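Section 9. Recording a Pick Demonstration with the Hand-Held Gripper
Laxdal Student Robotics Program, Team Handbook
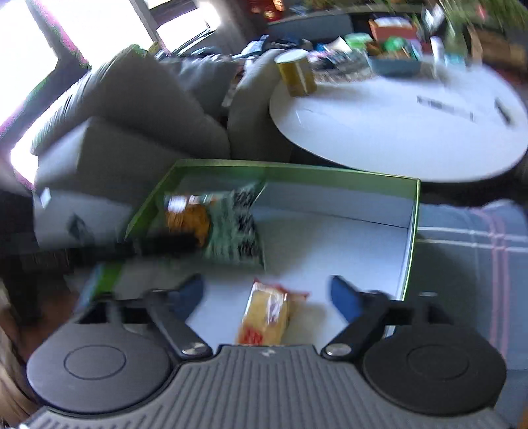 Each team records its own demonstrations for the packing task before the April qualifying round. A demonstration covers one item, from the first approach to the release. Small packets are the most difficult items in the set. The fingers should be brought down with the packet centered in the gap between the two blue pads, as with the yellow packet in the green-walled box, and the pads should remain clear of the cardboard walls.

1. Place the box on a stable surface and put the items inside.
2. Check that the screws at the base of both fingers are tight.
3. Start the recording and hold the gripper still until the timer shows 100.
4. Lower the gripper over the item at a steady pace.
5. Close the fingers, lift the item clear of the box walls, and move it to the drop area.
6. Open the fingers fully before stopping the recording.

Note: Soft wrappers may fold when gripped. Close on the middle of the packet, away from the crimped ends.

Caution: Keep the free hand away from the finger joints while the gripper is closing.

Files are to be saved under the team name and submitted to Signe Þorgeirsson. Damaged pads must be reported to Esben Lykkegaard before the next session. Replacement of pads is covered in Section 13.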